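Budgeting for a pair of hand-held grippers and a table station -- what am I forgetting?

Posted by Dorkgate

Hello everyone, and thank you in advance for reading, because I do tend to go on a bit. I've been asked to put together a spending plan for a small station where a person works with a hand-held gripper in each hand and records simple household jobs, which will later go toward teaching a robot arm to do the same. Table setting is what we want to start with. I've put in two pictures so you can see the sort of work I mean. 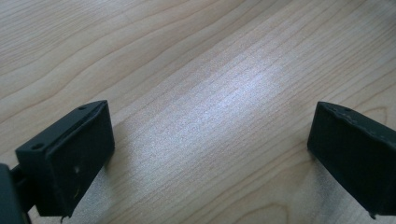
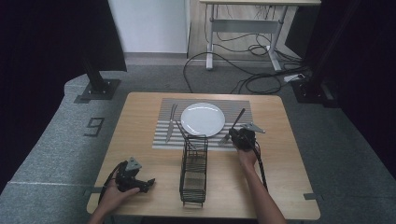
My ceiling for the first round is $1000, and that does not include the grippers themselves, which are coming out of a different pot of money (thank goodness!). So I'm really asking about everything else: the table, lighting, stands, cables, spare fingers, plates and cutlery, and whatever I haven't thought of yet. I have a quote from a place called Fekumard for a finger set at $14 apiece, and a quote for a light at $139, and I honestly can't tell whether either one is reasonable. I'd also love to know whether you buy everything at once or hold some back. My instinct is to hold some back, but my instinct also once bought a label maker that needed its own special power supply, so I'd like a second opinion.

We hope to be up and running by September, and the room is already ours, so there's no rent to worry about.

Posted by Busent

Hi Dorkgate, and welcome! I set up something very much like this last year, so let me tell you where my money went, and you can do better than I did.

Start with the fingers. Fourteen dollars each is fair in my book, but please ask Fekumard whether that price includes the screws, because mine didn't and I spent an entire afternoon hunting for the right length. Order more than you think you need. Printed fingers do get chewed up along the edges, especially if your people are picking up thin, hard things like forks and knives all day long, and it is miserable to stop a session over a part that costs less than lunch.

Next, the light. I'd hold off on the $139 one until you've sat at your table with the lights you already have. A smooth wooden top will throw a big pale patch of glare right back at a camera on the gripper, and a stronger light overhead can make that worse. What helped me was a plain piece of diffusing cloth and moving the table over a little -- very cheap, and I felt rather silly for not trying it first. If you still want a light after that, get one with a soft panel and put it off to the side.

Now for the part everyone underbudgets, cables! Measure from your outlet to the table, then add enough for the person's arms to reach all the way across without tugging. Put in a line for a decent power strip, some cable ties, and floor covers if anyone will be walking behind the table. I left this line out of my first plan completely and ended up taking it out of the furniture money.

For props, a thrift store is your friend. Buy several different plates, a couple of placemats, and cutlery with different handle shapes, and I'd give that $100 at the very most. A wire cutlery basket is a nice thing to have too, but try it before you commit to one, as some of the light ones slide when you pull a fork out.

And yes, hold some back. I'd keep a fifth of the total untouched until you've done a couple of weeks of real work, because that's when you find out what you're short of.

Posted by Babić

Agree with most of that. Get a heavy base on any stand you buy, the folding tripod kind drifts when someone bumps it and then you're lining everything up again. Also mark the table position on the floor with tape. Costs next to nothing.

I wouldn't buy a fancy table. Ours was secondhand and it's fine.

Posted by Dorkgate

Oh, this is wonderful, thank you both. I had no line for cables at all -- not one cent -- so that's going in tonight, and I'll write to Fekumard about the screws in the morning. I'm taking the light off the list for now and will try the cloth. One more small thing, if either of you comes back this way: did you buy spare batteries or chargers for anything, or does everything at your stations run off the wall?

Posted by Busent

Everything at mine runs off the wall. The one thing I'd add is a second power strip, kept in a drawer with the spare fingers.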